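Week 4 handout: Hot drinks station, capsule machine
Revised 2024-07-10. Replaces the February sheet.

Read this before the practical. Bring it with you, and bring a pen. The milk drinks are in the Week 5 handout and will not be covered here.

1. What is on the station

Each station has one single-serve capsule machine, a stand for capsules, a small tray and a glass. The machines are shared with the evening group, so leave yours as you would want to find it. If anything is missing, tell Natnael Tilahun before you start and not at the end of the session.

We use two coffees this term, Graka and Admasu. Graka is the darker of the two. Sokier is for the tasting in Week 6 only - please don't open those boxes.

2. Before you switch on

Check the water first. Take the tank off, empty it, rinse it and refill it from the filtered tap. Do not top up old water. Put the lid back on and seat the tank firmly. A tank that is not fully seated is the usual cause of a pump that runs loudly and gives no coffee.

Check that the drip tray is pushed all the way in and that the grate lies flat.

Switch on and wait for the light to stop blinking. Run one glass of plain water through with no capsule in. Throw this water away.

3. Making the drink

Lift the lever all the way. Halfway is not enough, and the capsule will sit crooked.
Drop in the capsule, wide rim toward you.
Close the lever with one steady push. If it resists, open it and look. Do not force it.
Set the glass on the grate, under the spout.
Press the small cup button for a short drink or the large cup button for a long one.
When the flow has stopped, wait for the last drips before moving the glass.
Lift the lever again to drop the used capsule, then close it.

Write down the time from pressing the button to the last drip. You will need it for question 2 on the worksheet.

4. Laying out the table

The machine goes at the back with clear space in front of it. The tank needs room on its side too, or you will knock the capsule stand every time you refill.

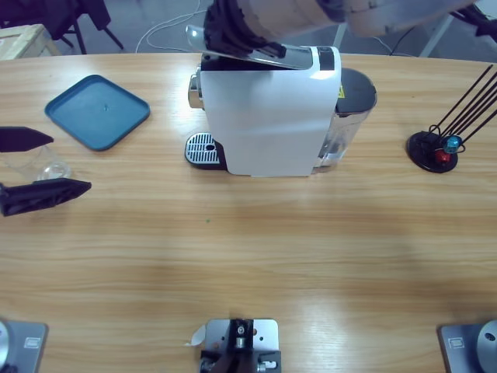 Food and Beverage Service, Practical Skills Section

With the lever up, check that nothing above the machine gets in its way. The tray goes to the left, clear of the spout, and the stand to the right, past the tank. Keep the glass on the left until you need it.

5. Closing down

Empty the capsule bin and the drip tray. Wash both by hand and dry them. Wipe the spout with the blue cloth, the body with the white one. Leave the lever closed and the tank empty.

Worksheets go in Mitiku Assefa's box in the Mustard Room by Friday noon.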